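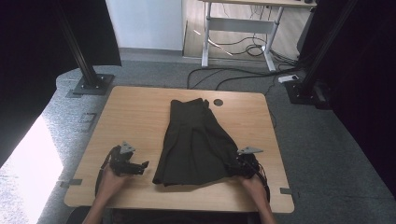 La journée portes ouvertes de Tromalwood est une manifestation publique consacrée à la manipulation robotique des textiles. Elle s'est tenue le 29 mars 2024 dans les locaux de l'atelier Lasel, à l'initiative de la société Dlamini, et a reçu 282 visiteurs pour une capacité fixée à 300.

Déroulement

La visite se faisait par groupes de 12 personnes et durait 40 minutes. Elle commençait par un exposé de Chantelle Zulu, responsable des démonstrations, sur les difficultés que posent les matières souples : un vêtement change de forme dès qu'on le saisit, et les plis compliquent le repérage des bords. Les groupes passaient ensuite au poste de démonstration, où un opérateur manipulait une jupe plissée à l'aide de deux pinces tenues à la main. Les gestes ainsi exécutés servent de modèle au programme Vodon, qui porte sur le pliage du linge.
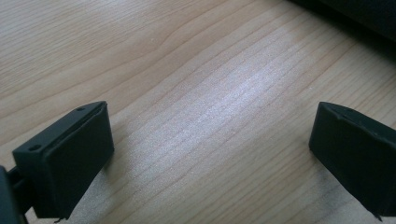 Le programme Vodon utilise des pinces à deux doigts, choisies pour que l'opérateur travaille avec les mêmes contraintes que la machine. Les doigts sont noirs et se font face, chacun garni d'un patin sombre sur sa face intérieure. L'écartement est commandé à la main. Pour les tissus fins, la consigne est de saisir le bord par-dessus et de tirer à plat, sans soulever l'ensemble.

Poste de démonstration

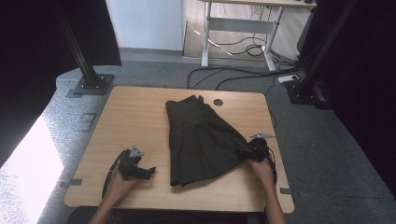
Jupe plissée sur la table de démonstration, ourlet saisi par la pince de droite.

La table a un plateau clair aux angles arrondis, percé d'un passage rond. Les visiteurs pouvaient essayer les pinces en fin de parcours, sur des torchons.

Suites

Une seconde édition, prévue en juillet, devait porter sur les chemises et les vêtements à fermeture. L'exposé d'ouverture a été repris dans une brochure distribuée par Lasel.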